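Iltar Open Day: hand-held gripper recordings
README, data card for the Iltar set

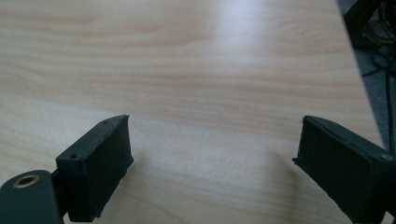

Kustix asked whether the set could be used to train a policy from scratch, and the reply was no, it is too small and was recorded by too many different hands. It may help as extra data next to a larger set, or for testing a loader.

## What this is

Iltar is a set of short recordings made during the spring open day at the Drerora lab. Visitors held a two-finger gripper with a camera mounted on it and did simple tabletop tasks. Most had never held one before. Staff gave a short demonstration at the start of each session and then let people try.

The set has 29 sessions. One session is one visitor at one table. Sessions run from the moment the recorder is started until the visitor hands the gripper back, so they include waiting, talking (audio has been removed) and time when the gripper is held still over the table.

## Tasks

Visitors picked from a card on the wall:

- pick up a block and put it in a bowl
- stack 2 cups
- move a sponge from one side of the table to the other
- free play

Free play was the most popular with younger visitors. The label for these sessions is `free` and there is no success field.

## Layout

 iltar/
 sessions/
 s01/
 video.mp4
 pose.csv
 width.csv
 meta.json
 ...
 splits/
 train.txt
 held_out.txt
 LICENSE
 README.md

`pose.csv` holds the estimated camera position and rotation, one row per video frame. `width.csv` holds the opening between the fingers, in millimeters. Rows where tracking was lost are kept and marked with `valid = 0`. Do not drop them without also dropping the matching frames, or the files will go out of step.

The train split has 22 sessions. The rest are held out. No visitor appears in both splits.

## Collection

Video was recorded at 20 frames per second. Exposure was left on automatic, and overhead lights reflect off some of the tabletops. Pose estimates are weaker when the view is mostly plain tabletop with few features to follow. The Harms tracker handled this better than the one we started the day with, and all sessions were reprocessed with it afterward.

Gripper width was calibrated in the morning and again after lunch. The afternoon values are slightly wider at full close. We left them as recorded. The field `calib` in `meta.json` is either `am` or `pm`.

## Known problems

- s07 has no width file. The logger was not running.
- s11 and s12 are the same visitor, who came back for a second turn. Both are in train.
- In s18 the task label was changed by hand. The card says sponge, but the visitor used a cup.
- Some sessions start with the gripper upside down.

## Consent

Visitors signed a form at the front desk. For anyone under 18 a parent or guardian signed. Sessions in which a face could be seen were removed before the sessions were numbered. To have a session taken out, open an issue with the session number printed on your visitor slip.

## License

Free for research and teaching. Please link back to this page if you publish anything that uses it.

Last updated: May

## Comments

**gridnorth**
Is the width measured at the pads or at the base of the fingers? The numbers look large to me for the cup sessions.

**Drerora lab**
At the pads. Check the `calib` field first. If they are all `pm`, that explains part of it.

**tallow_k**
I was at the afternoon demonstration with my daughter. She did free play and has been asking when the next one is. Will there be one in the fall?

**Drerora lab**
We hope so. It depends on the room.

**pbx-reader**
Loader fails on s07 if you expect width.csv. An empty file would be easier to deal with.

## Related

- Harms tracker: install notes
- Kustix loader for Iltar sessions
- Drerora open day: visitor information
- Printing replacement finger pads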